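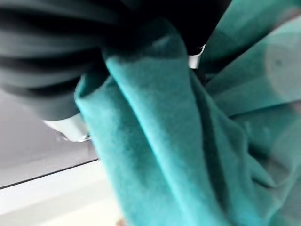 Bauerfeind objected that closing spreads in lower-division basketball carry too little volume to be treated as a market estimate at all, and that any home bias measured against them would mostly reflect stale numbers.

We tested this objection directly. The sample holds 1,338 games, each with an opening and a closing spread from the Skasmont archive. Games with fewer than three quoted books were dropped before fitting. For the rest, we regressed the final margin on the closing spread, a home indicator, and days of rest for each team.

Figure 3. Folded teal fabric, lighter along the raised ridges and deeper in the creases.

The home coefficient stays positive when thinly quoted games are removed, but its standard error grows. Splitting the sample by month shows that most of the effect comes from November and December, when ratings still lean on the previous season. From January on, the closing spread absorbs nearly all of it. Line movement between open and close adds little once rest is included — a result that matches the earlier Dredano model.

Two limits apply. Neutral-site games were coded by hand, and 42 of them had conflicting venue records; these were left out. Conference tournaments were also excluded, so the estimates should not be carried over to postseason play. Section 5 repeats the fit with totals in place of spreads.

Correspondence: Kerstin Hollmann, Engebretsen | Back to top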